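From: Njoroge Makokha
To: innkeepers-list
Subject: Re: [innkeepers] Pestulex heat treatment vs. monitors - anyone?

So-yul Kang wrote:

> We got the Pestulex pitch last week and I have to say I came away
> pretty impressed. They put a monitor under each bed leg, the monitors
> report in, and if one trips they heat-treat that room and the ones on
> either side. The rep says properties on the plan catch bed bugs
> before guests do. Quote for our 26 rooms was $2,089 to set up plus a
> monthly fee, and they throw in one free room treatment per year.
>
> We had one complaint in August and it cost us a lot more than that by
> the time we comped the stay and lost the room. I'm inclined to sign.
> Has anybody here used them, or Girkance, who also came by? Girkance
> was cheaper but they only do dogs.
>
> So-yul

So-yul,

I'd hold off on signing. I haven't used Pestulex, so take this for what it is, but I have sat through that pitch or one so close to it that the slides could be the same ones, and I asked questions that didn't get answers.

First one. "Catch bed bugs before guests do" compared to what? When I asked, the rep told me about a property with no complaints in a year. I've had years with no complaints too, and I wasn't paying anybody. One complaint in August doesn't tell you much either way. You could have a clean run for three years now with or without the monitors, and whoever you're paying at the time will get the credit.

Second, a monitor under the bed leg catches a bug that happens to be walking up or down the bed leg. If they came in on a suitcase and the suitcase got opened on the bed, they're already where they want to be. The ones I've found in my own place were behind the headboard and in the seam of the box spring, and once in the screw holes on the back of a nightstand. I'm not saying the traps are useless. I use the plain plastic cup kind and I like them. I just don't see what the reporting part adds when somebody is in that room with a vacuum nearly every day and can look down.

Third, read what the free treatment covers. Mine said one room, "confirmed activity," and they were the ones who did the confirming. The rooms on either side were extra. If their own protocol is three rooms, then one free room is a third of a treatment. Ask for the price of the other two in writing before you do any math on the savings.

Heat itself works, I'll give them that. It works if they get it hot enough for long enough in the coldest corner of the room, and the only way to know is probes in the corners and inside the mattress, with a printout at the end. I had a crew from Dandix in here who put one thermometer in the middle of the floor and went out to sit in the truck. We paid $1,270 for that and I was doing it over again 9 weeks later with somebody else. They told me it was a new introduction. Maybe it was. How would I ever prove otherwise?

On Girkance - the dogs I'm on the fence about. I've seen a dog alert on a room where two people then took the bed completely apart and found nothing, and I've heard the "they smell what you can't see" line about that one too. If an alert with bugs counts as a hit and an alert without bugs also counts as a hit, I don't know what a miss looks like. Ask them whether a person has to find a live bug or eggs before they'll call it and before they'll bill treatment. If they say no, I'd pass.

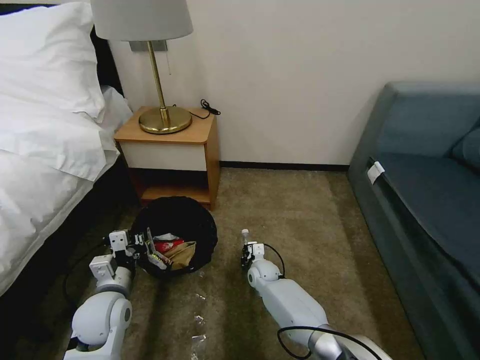
What I'd spend the money on first is time. Give whoever turns the rooms ten extra minutes on a rotation so every bed gets pulled away from the wall and looked at with a decent flashlight, headboard off if it comes off. Pay for those minutes, don't just ask for them. Get the nightstands away from the bed frame. Vacuum the carpet edge along the baseboard and bag whatever you picked up before you carry it down the hall. Zip-on covers on the mattress and the box spring both. I bought the cheap ones once and the zippers went, so don't do that.

Also put a luggage rack in every room and leave it open. People use it if it's open. If it's folded in the closet they use the bed.

If after all that you still want the monitors, ask Pestulex for a trial on half your rooms with the cups in the other half, same housekeeping in both. I asked for that and was told it wasn't something they offered. You may have better luck.

I'd still like to hear from anyone who has been on the plan past the first contract. Everybody I've talked to who liked it had signed up that same year.

Njoroge

P.S. Check the auto-renewal. Mine wanted notice in writing, by mail, to an office in a different state from the one on the invoice.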